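The Household Medicine Box

From the Windlow Household Pages, an encyclopedia of ordinary things

The household medicine box (also called the first-aid box, the medicine tin or, in my family, simply "the box") is a lidded container in which a home keeps its plasters, dressings, tablets and creams. I've been writing entries for these pages for 6 years and this is the one I've looked forward to most, so forgive me if I go on a bit!

Origins

People kept remedies at home long before anyone sold a box to put them in. The grander houses had a medicine chest, usually a handsome wooden thing with fitted bottles and a small set of scales, and the key stayed with whoever ran the household. Everyone else made do with a shelf, a drawer or an old biscuit tin. I grew up with the biscuit tin. It had a coach and horses on the lid and it smelt of antiseptic and, very slightly, of shortbread, and I can still bring that smell to mind if I try.

Sea captains carried chests as well, and so did travellers, often with a little book that matched numbered bottles to complaints. The museum at Fleltstead has one of these books on show, open at a page on seasickness, and I'd say it's worth the bus fare for that alone (the café is good too). The first-aid kit as we know it grew up alongside the railways and the factories, where people got hurt a long way from a doctor and somebody had to have bandages to hand.

From tin to plastic

Tins lasted a long time. They were cheap, they shut tightly and they could take a knock, but they rusted at the seams if you kept them in a bathroom, and most people did. Plastic boxes slowly took over in the second half of the last century. They're lighter and easy to wipe clean, and many have a carrying handle and a tray that lifts out, an idea borrowed from sewing boxes and fishing tackle. Some have see-through lids, which I like very much, having spent half my childhood prising open the wrong tin. 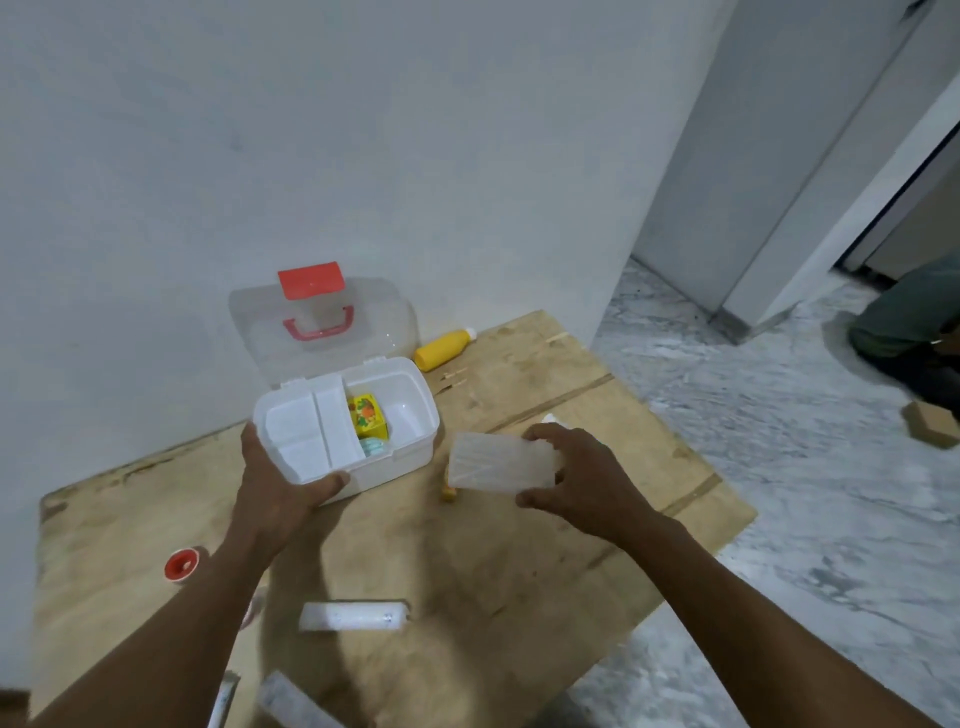

Where should a medicine box be kept?

Somewhere cool, dry and out of children's reach, such as a high cupboard in a bedroom or hallway. Bathrooms get steamy and kitchens get hot, and neither is kind to tablets.

Locks are another matter and people get quite heated about them. A lockable box is a sensible thing if there are small children about, or visitors' children, who are always the ones that climb. Some people keep two boxes — a locked one for medicines and an open one for plasters and dressings — and I've come round to this myself after years of hunting for a tiny key with a bleeding thumb.

Usual contents

What goes in varies from house to house. Plasters in different sizes, sterile dressings, a crêpe bandage, tape, blunt-ended scissors, tweezers and a thermometer would be found in most. Then come the painkillers, something for an upset stomach, something for hay fever and a tube of antiseptic cream that has been rolled up from the wrong end. Prescription medicines are best kept in their own packets with the leaflet still inside, and they shouldn't be shared, even with a spouse who swears it's the same bad back.

And then there are the oddities. The Tarar survey, a local project that asked households to write down everything in their boxes, had 1,264 replies, and I've read far more of them than was strictly needed for this entry. There were birthday candles. There was dog wormer, foreign coins, a great deal of string, and one milk tooth in an envelope marked "ask Mum". Safety pins turned up so often that the organisers gave them a heading of their own.

Clearing out

Medicines have expiry dates and they're worth reading. Dressings do as well, which surprised me, as the sterile wrapping can't be relied on for ever. Old tablets shouldn't go down the sink or in the bin. Pharmacies in Britain will generally take them back, and the one in Delport collected 2,091 unwanted packets in a single November, after a notice went up in the library window. I took a carrier bag in myself. The oldest thing in it was a bottle of cough mixture priced at 60 pence, and the pharmacist was kind enough to say nothing at all.

I do mine when the clocks go back, but any date you'll remember is fine. Write down what you've thrown away as you go, or you'll get to the shop and buy three lots of eye drops.

Names and sayings

In parts of the country near Fleltstead, older people call the box "the doctor", as in "fetch the doctor down off the wardrobe". I've also heard "the mend-box" and "the ouch tin", the second from a primary school. If you know any others, please send them in and I'll add them to the list.

See also: Biscuit tins; Hot-water bottles; Sewing boxes; Thermometers

Entry last revised 18th September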